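1/ A few people have asked how the preschool exchange with Onby is going, so I've made a pot of tea and I'm going to answer properly. Bear with me, I do go on!

2/ For anyone new: our little centre at Surside has been paired with a kinder in Onby for a while now. The children swap drawings, songs and the odd very confusing parcel, and the educators swap everything else.

3/ This term's theme is morning routines. Mebrat Wubshet put the booklet together at our end, and it covers breakfast, shoes, hats, washing hands and saying goodbye to Mum or Dad at the gate (the hardest page to write, she tells me).

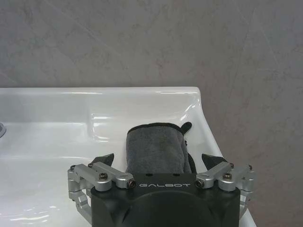
4/ The parcels. We posted 12 boxes in the end, one for each group over there, with picture books, a songbook and a felt story set. The postage made my eyes water, but the P&C raised $812 at the sausage sizzle and that covered it with a bit left over for glue sticks.

5/ Songs are the surprise favourite. Amanuel Wako taught our four-year-olds a counting song from the Onby teachers over a video call, and now I hear it in the car park, at the shops and, I'm told, in the bath at several houses. Sorry, parents. It's lovely though.

6/ Numbers, for those who like them: 85 families are signed up across the two centres this year. I remember when we all fitted around one table with a plate of lamingtons, so I'm feeling quite sentimental.

7/ We're also hoping to bring in the Porngate playgroup from July. They've got a wonderful mix of home languages there and their coordinator is very keen, so if you know a family in that group, please put in a good word for us.

8/ Next catch-up is Wednesday 21st April, 6.30 in the big room at Surside. Grandparents very welcome, and kids can come in their pyjamas. Bring a picture book you loved when you were small, in any language, and we'll read a few pages aloud.

9/ If you can't make it, message me and I'll save you a booklet. Right, my tea's gone cold. Thanks for reading all that, you lovely lot.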